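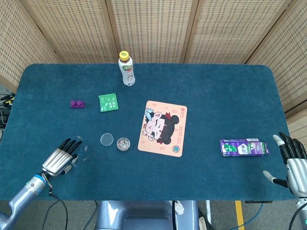 *Table 2, Kodthorpe: carpeted top with small items set out, woven screen at the back and sides.*

# Kodthorpe, Ground Floor: Tables and Screens

This page covers the table surface, the folding screen and the small items kept for the table. Dimensions were taken by Mogens Holst in September. The furniture schedule is maintained by Sigrún Eyvindsson, and the drawings are filed under Gridard, the fit-out project for the ground floor.

## Tabletop

Dark teal carpet, rounded corners. Table height is 70 cm to the finished surface. The carpet replaced a bare top on which light items slid when the table was bumped. Small clear objects are also easier to find against a dark ground, the shallow round dish being the usual test. On the old top it was regularly put down and then lost.

The carpet is vacuumed with the brush head, along the pile, before items are put out. Tape is not to be used on it. Adhesive residue was found at one corner after the first month and took two treatments to lift. Spills are blotted and left to dry overnight.

Hafþór Thoroddsen asked whether a carpeted top would make light pieces harder to stand upright. Short bottles are stable. Tall, narrow cartons are less so, and the schedule allows them to be laid flat, as with the purple milk carton on the right.

## Screen

Folding room divider, light tan woven panels in vertical frames. The weave is described as rattan on the purchase order and as cane on the delivery note. The schedule uses "cane" throughout until Bundgaard confirms one or the other.

- Clearance from the back of the screen to the wall: 400 mm.
- End panels angle forward along the right side of the table.
- Panels are dusted with a dry brush. No water, no spray.
- Hinges are checked when the screen is moved and at no other time.

The small openings in the weave let some light through, so the screen is not a full visual block. Gunnlaugur Brøndum proposed a fabric backing. It was priced and set aside. A backing would add weight to the end panels, which already creep outward if they are opened too wide.

## Floor

Gray, with a yellow painted line near the front of the table. The line dates from the earlier layout and was kept. Table legs are set from it with a tape measure, so repainting it requires a note in the schedule. Cables crossing the floor are to be routed clear of the walkway at the end of the day.

## Small items

Items for the table are stored by container type and not by use. The following notes apply to what is out on the table.

**Paper clips.** Silver and colored, mixed, in a clear round container. No sorting by color. Bent clips are discarded at refill.

**Clear round dish or lid.** Schedule entry is "dish, clear, shallow." It resembles a petri dish, and Hadiza Uzor has asked that it not be entered as one until someone finds the packaging. Kept empty. Wiped with a lint-free cloth, as scratches show.

**Mouse pad.** Peach, rounded corners, printed with a cartoon girl wearing a light blue bow. Stored flat. A pad stored rolled will not lie down on carpet for several hours.

**Building block.** Purple, two studs on top. Logged individually. Blocks go in the Jesance drawer, left side, after use.

**Green sachet.** Printed in Chinese. Handled by the edges. Replaced when the print wears or a seam opens.

**Drink bottle.** Yellow screw cap, green-and-orange label. The cap stays on at all times, including in storage. Labels are not removed, since the schedule identifies bottles by label color.

**Milk carton.** Purple with white and green panels, Chinese lettering. Cartons deform at the narrow end if stacked. One layer per shelf.

## Setting out

Vacuum first, then position the screen, then place the items. Leave a clear margin at the front edge for hands and sleeves. Round containers go toward the middle of the top, where a knock is less likely to send them to the floor. The mouse pad goes down before anything that may need to stand near it.

## Open points

- Bundgaard to confirm panel material.
- Replacement carpet offcut for the corner with adhesive damage, same dye lot if available.
- Drawer label at Jesance is still the old one.
- Gridard drawing shows square corners on the tabletop. To be corrected.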